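Bedroom, finally

Quick one, have to be out the door by 11. The bedroom is nearly done! Only the nightstand left to sort out. Wiped it down, waxed the top, no idea if that was the right wax. Lamp still at Aleksi's.

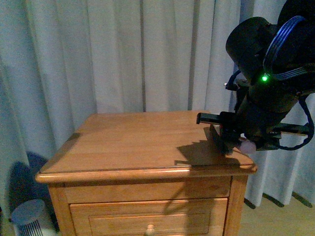
Drawers next. The bottom one was full of reciepts and 16 dead pens – why do I keep pens. All gone now. Might line it with paper in November if I get round to it.

Then the bed. Gingham sheet on, not ironed, never will be. 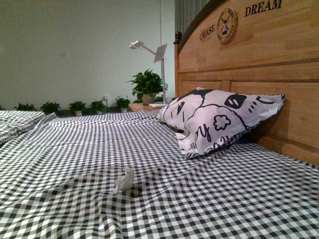
Still want a second pillow, and a proper blanket before it gets cold. Saw one for 20 dollars, should of bought it. Rug too, maybe. Ok, shoes, keys, going. More on the closet next time.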